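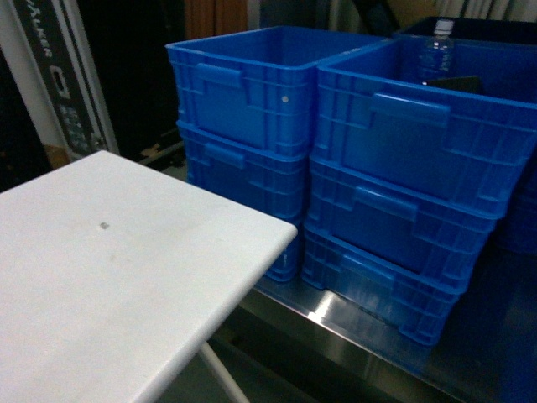

Please don't let the Saturday-style opening hours go, one of our readers wrote on a comment card, because by the time I get off the bus from work every other library door in the valley is locked.

We have kept that card pinned up over the desk at Brendeck all winter, and it seemed right to begin our report to the Lappalainen Fund with it. Your grant has now paid for late opening at both of our branches, Brendeck and Stesari, and we are so glad to say the evenings have found their people. We lent 886 items after five o'clock in this period, against 634 in the one before. Cookbooks and large-print mysteries did especially well, and we have had to buy second copies of several (the receipts are in the folder we mailed).

Not everything went to plan. The heating at Stesari failed twice, and we closed early on 2 evenings, which we were very sorry about. The reading circle there also started later than we had promised you, though it meets regularly now and has just finished a long family saga that divided the room quite happily.

Spending is within the budget you approved, apart from a small overrun on lighting for the Skesuton Road entrance. We would like to cover that from the money left in the printing line, if you are willing. Our next report will reach you in April, with the new borrower survey attached.

With warm thanks from all of us at both branches,
2018-01-13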